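# A Laundry Helper by the Month

Trenine wants to rent you a robot that loads the washing machine. I spent a morning at its showroom to see what the money buys.

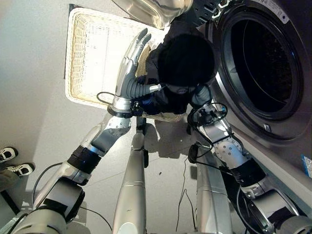

*One hand on a black garment at the basket, the other arm by the door of the washer.*

The service is called Pilis. It costs 2000 dollars a month, with a visit from a technician included. The robot has two arms, and its left hand has five fingers, which the company says lets it handle anything from socks to bath towels.

Setup comes first. Ridwan Sitompul, who runs home installations, has the customer pick a spot for the basket and leave it there. The robot learns that spot and the height of the washer door. Move either one and you have to run the setup again, which takes 30 minutes.

I brought my own clothes. T-shirts and jeans went in without trouble. A fitted sheet snagged on the basket rim twice — the second time Sitompul had to free it. A full load took longer than I would need by hand, and the robot doesn't sort colors. It doesn't measure detergent either.

"People ask if it folds," said Melati Wijaya, the product manager. "We tell them no before they sign." A folding update is planned for September, but she wouldn't promise a date.

The contract is short and can be canceled after the first month. Trenine has 100 units set aside for homes and care facilities, and the care facilities are the better fit. A place that washes all day can keep the basket in one spot and put the staff on other work. For a family of four, the price is hard to defend until the folding works.

Bookings go through the Trenine showroom. Ask for a trial with your own laundry, and bring a fitted sheet.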